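Skillent Suture Thread: Storage and Handling FAQ

How long can unopened packs be stored?
Packs can be used until the month printed on the outer box. Store them flat, between 50 and 77 degrees F. Short periods above this range during shipping do not change the printed month.

What is the maximum humidity?
The storage room should stay below 70 percent relative humidity. Foil packs tolerate more than paper packs, but the same limit applies to both.

Can an opened pack be sterilized again?
No. Repeated sterilization lowers the tensile strength of the thread and can loosen the needle attachment. Discard opened packs, including those with unused thread.

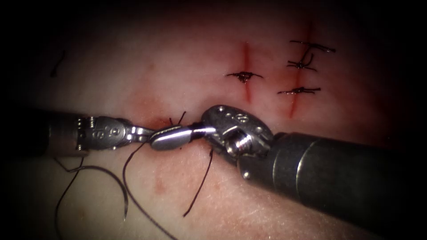
Practice-grade thread is sold separately under the Plindis name. It is not sterile and must be kept on a different shelf from clinical stock. The box has a lot number but no expiration month.

How is the product shipped?
A full carton holds nine boxes. Pallet orders ship from the Gravier warehouse and are limited to 3,000 boxes. Larger orders are split and may arrive under more than one lot number.

Where is the lot number?
It is on the short side of the box and on each pack, next to the size code. Quote both when reporting a defect.

Can damaged boxes be returned?
Yes, if the packs inside are still sealed. Request a return form before sending anything back. Returns without a form are held at the warehouse until the sender is identified.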